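Mezzanine office: how would you lay out the ground floor?
Forum: Shared Workspaces > Layout and Furniture
26 replies, 1,822 views

benchpress_dot
OK so I am way too excited about this and my coworkers are tired of hearing me talk about it, so now it's your turn! We moved into a new place in Cornovmont in May. It's one unit in an old bottling works, and the big deal for me is that it has two levels. You come in at the bottom, there's a tall open part in the middle, and the upper floor runs along the sides with black metal railings so you can lean over and yell down to people (we try not to).

I got handed the job of laying out the ground floor because I was the only one who kept bringing a tape measure to meetings. I've never done this before. I have read a LOT of old threads on this board, especially the one on cable trays, which I think I could recite.

The main question is where the desks should go. Under the mezzanine the ceiling is a lot lower, and it feels snug and kind of calm there. Out in the tall part it's brighter and airier but every sound goes straight up and comes back down. Half of us want the snug part, half want the tall part, and I keep changing my mind depending on who I ate lunch with.

We have wooden desks, black mesh chairs, a small white cabinet that gets moved every few days, and a gray floor that I've decided I love.

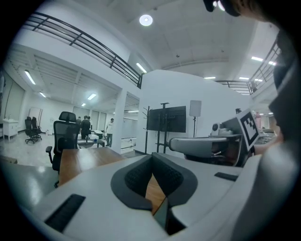
The desks came with us from the old place on Irnirness Road and they're my favorite thing we own. The color is a nice warm brown and against all that white and gray it makes the whole floor look friendlier. I oiled them before the move and would do it again tomorrow. The chairs are fine! Nobody fights over them and nobody hates them.

What I've got sketched so far is desks under the low ceiling, the tall part kept open for standing around and building things, and storage along the walls. Tell me what I'm missing.

oakandash
Congratulations, that sounds like a great spot. My vote is desks under the low part, no question. We had a similar setup and everybody who sat in the tall section drifted under the mezzanine within a month or two. People like a lid.

The thing to watch is lighting. Under a low ceiling the panels are much closer to your head, and if you put a monitor in the wrong place you get a white rectangle in the middle of it all day. Before you fix anything down, sit at each desk with a dark screen and look for reflections. Do it once in the morning and once around 4 pm.

tinroofkate
I'll be the one to disagree. Put the desks in the tall part! You're paying for all that air, so use it. If you tuck everybody under the mezzanine you end up with a gorgeous empty middle that you walk across to get coffee, and it turns into the place where boxes live. I have seen this happen in two different offices.

Noise is fixable. A couple of big rugs and some fabric panels on the underside of things and you'd be amazed.

oakandash
Rugs and rolling chairs though?

tinroofkate
Low pile! Ours has been down for ages and the chairs roll on it just fine. I'm not talking about a shag rug from somebody's den.

benchpress_dot
Ha, the box thing hurts, there are boxes in the middle right now as I type this. I did the dark screen test this morning at three desks and two of them had a reflection, so thank you oakandash, that was a really useful ten minutes. Turning one desk a quarter turn fixed it completely. The other one I'm still nudging around.

Does anyone have opinions on desks in one long row versus little clusters? A row looks so tidy.

papercut_lou
Clusters. A row looks tidy when the desks are new and bare, and then somebody gets a plant and somebody else gets a second monitor. Also with a row the person in the middle has to do that sideways shuffle to get out.

Whatever you do, leave more room behind the chairs than you think. With high backs and armrests they take up a surprising amount of space when people push back and stand up. I lay mine out with tape on the floor, chair pushed all the way back, and then walk past it carrying a box. If I bump the tape, the desk moves.

benchpress_dot
Oh I love the box test. Doing that tomorrow, we certainly have the boxes for it.

grommet
Row person checking in. We have a row, it's great, and power is so much simpler. One run of sockets, one tray under the desks, done. With clusters out in an open floor you need floor boxes or a pole, or you get extension cords across the walkway, and then somebody trips and you have a meeting about it.

If your sockets are on the walls, put the desks end-on to the wall and you get a bit of both. Power comes in at the wall end and people sit down either side. Needs a decent aisle between them but I think that's your answer.

papercut_lou
End-on is a cluster, so I win.

grommet
It is absolutely a row of clusters and we will share the prize.

tinroofkate
What are the plans for that cabinet? You said it keeps moving. In my experience a cabinet that moves is one that has the wrong stuff in it. Ours wandered until we took out the printer paper and put in the things people reach for all day (tape, chargers, the good scissors), and then it settled down by itself.

benchpress_dot
You've described it perfectly, it's full of old manuals and a box of lanyards. I'm going to empty it tonight. I have a Honstead drawer insert left over from my kitchen that might fit, if it does I'm going to be unbearable about it.

quietcorner
Long time reader. I'd like to speak up for whoever sits up on the mezzanine. Nobody has mentioned them yet, and sound goes up. If your open middle becomes the place for standing around and building things, the people at the railings will hear every word and every dropped screwdriver. I sat upstairs in a place like this for two years and wore ear defenders most afternoons.

I'd put the loud stuff under the low ceiling, toward the back, and the desks out in the open. Low ceilings hold the noise in.

oakandash
I don't agree that they hold it in. A low ceiling bounces it right back at the people underneath, and then everybody on that level gets it. You'd need soft stuff on the ceiling, and with light panels up there you're fitting pieces in between them.

quietcorner
Fair, but then at least it's one level that's noisy. I'd still take that over both. We hung felt baffles from a Neagu kit in ours and it took the edge off. They go up with hooks and come down easily if you change your mind.

benchpress_dot
This is so good, I hadn't thought about upstairs at all! I went up at lunch and had somebody drag a chair across the floor downstairs, and yep. Loud. I could also hear a full conversation about soup.

Can I ask how much the felt cost? I have $188 left in my furniture money and I'd like to spend it on something that helps and isn't another lamp.

quietcorner
I wasn't the one who paid so I can't say. Start with felt pads on the chair and table legs that don't have wheels. That's pocket change and takes an evening. Then see what's left to fix.

tinroofkate
And a rug!!

grommet
She's never going to let the rug go.

papercut_lou
One more thing on railings, from a person who has spent time under one: don't put a desk directly below the edge. Pens come down. A mug came down once, and it was a full one. If there's a strip right under the railing, make it your walkway or put shelving there.

oakandash
Seconding this. Also no coats over the rail, it looks terrible from below and it's the first thing everyone does in winter.

benchpress_dot
Right, update time. The box test failed at two spots and I've shifted both desks. We're trying grommet's end-on layout under the low ceiling for now, with a clear strip along the line of the railing. The loud bench is going at the back where the upper floor doesn't look straight down on it. The cabinet is empty and wiped out and the Honstead insert fits with a finger's width to spare, and yes, I've shown everybody.

The middle is staying open for now. I've told the group that if there's a box in it by the end of the month, tinroofkate gets her desks.

tinroofkate
I'll take a photo of your boxes any time you like. And the rug would look wonderful with that gray floor, just saying.

benchpress_dot
Measuring for one right now. Does low pile come in dark green?

tinroofkate
It does, and get the thicker underlay with it.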